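Home > Who we are > About us

About Hesby Water Care

Hesby Water Care looks after drinking water dispensers in offices, schools and workshops in Tralbridge and Pirnitton. We began in January with one van and 8 customers. Today we take care of 54 dispensers, and three of us do the work.

My name is Dexter Boateng and I am the founder. Before this I worked many years in building maintenance, and I saw always the same thing: people change the big bottle when it is empty, but the machine under it is forgotten. The drip tray becomes dirty, dust collects in the vents, and then somebody says that the water tastes strange.

Water dispensers, and the bottles on the floor near them: 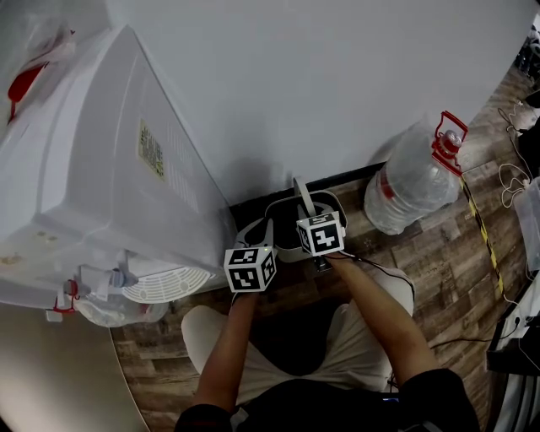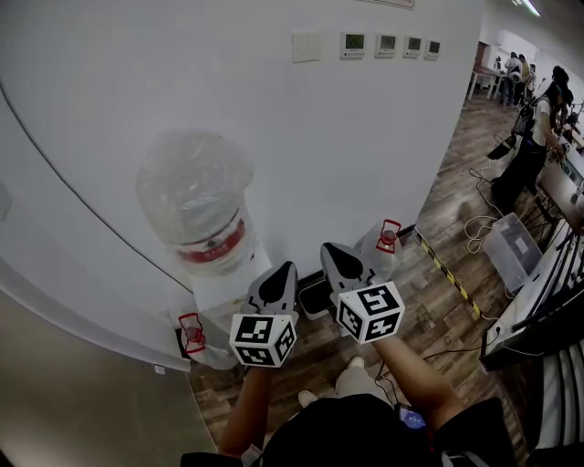 Our service visit is simple. We wash the tray and its grille, clean the spout, brush the vents and check for leaks. We also ask that small bottles and cables are kept away from the base - a wet floor is a danger for everyone. After the visit you receive a short report by e-mail.

We do not sell dispensers and we take no commission from those who do. If your machine is too old to repair, we will tell you so. For larger buildings we work together with Nakamura, a plumbing firm in Pirnitton, who can bring a water pipe to the place where you need it.

If you would like a first visit, please write to us with the number of dispensers and the floor they are on.

Shares: 3

© Hesby Water Care, Tralbridge | Contact | Back to top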